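Notebook – cup set, bench 2
September 20, 2021

Carried over from last week: pick a cup set for the tabletop work and stop changing it. The Funport tumblers are out. Their rims are too thick to nest, and two of them rock on a flat surface. Chak-lun has put them in the bottom drawer for anyone who wants them for screws.

Replacement set is from Nirkeck, sold as picnic cups, 9 to a sleeve. Opened one sleeve and sorted by color. Rejected one green with a molding burr inside the rim.

Fill test, kitchen scale, tap water at room temperature. Level to the brim is 300 ml on all the ones I tried. Emptied, dried with paper towel, left upside down on the rack over lunch.

Nesting: same-color cups go together and come apart with no sticking. Pink into green binds slightly on the last bit of travel. Tien-fu thinks the green batch came from a different mold. Possible. I could not find a difference with the calipers, but the walls flex when the jaws close, so that reading is not worth much. Repeat with the plug gauge when Khanyisile brings it back.

Wipe-down: plain water only. The Chou spray left a haze on the old set and I don't want to find out what it does to a matte surface. Table gets wiped before the cups go on, and wait for it to dry.

Layout for the row, agreed with Dirk this morning:
– back of the table, near the wall, open end up
– left to right: pink, light blue, green
– no tape marks on the tabletop, the old ones left glue
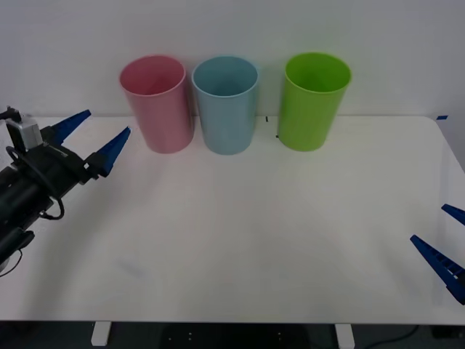
Aurelio Cervantes

Pink and blue are close together, with a narrow gap. Green stands a little farther right, so the spacing is uneven. Dirk wanted equal gaps. I would keep the wider one for now and write it down as layout A, then do an even version as layout B.

Colors separate well against the white wall and white top. Shadows are faint and soft, no complaint there. Leave the blinds and the ceiling lights as they are.

To do:
– second sleeve from Nirkeck, order before December, Tosow has a 14 day lead time
– plug gauge, green vs. pink
– label the drawer with the tumblers
– ask Dirk whether layout B needs its own page or goes under this one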